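Prosside mill open day, quick notes

Back from Prosside, writing this on the train before I forget it all. Sorry for the mess.

Got there late. Bus from Tisine drops you at the wrong end of the village, then it's a 20 minute walk uphill, no sidewalk for most of it. Wear real shoes. Entry was 5 at the gate, cash only, no change given after the first hour. Kids free.

The mill is wool, mostly blankets now. Used to be uniforms. Tour starts in the sorting room, which smells like sheep and wet cardboard, then carding, then upstairs to the looms. They ran 3 of them for us. LOUD. Ear plugs in a bowl by the door, take them. I didn't and my head still hurts.

Our guide was Edit Kovács, very good, talks fast. She started there in the dye house and knows every machine by its bad habits. The oldest loom came from Vondine when that mill shut and they had to take a wall down to get it in. Some 2000 people came for the last open day in June, she said. Today was much quieter and you could stop and ask things. I asked too many things.

Dye house was the best part. No photos allowed in there, so you'll have to belive me about the blues.

Lunch: soup and bread in the yard. Soup fine, line terrible. Go before noon.

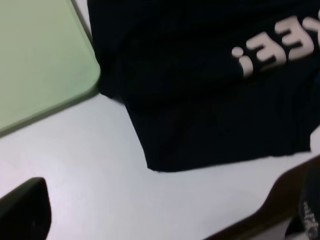 Shop is in the old counting house. Seconds on the left, full price on the right, and the seconds are good, check the corners for pulled threads and that's about it. Bought a gray lap blanket and a bag of yarn ends. Beyene had a stall outside with felt slippers, wanted some, wrong size. They take orders by mail aparently.

Missed the river walk, had to run for the bus. Last one back leaves before the gates close, so check the times. Next stop Vondine if the museum there is open again, the sign in the shop said spring.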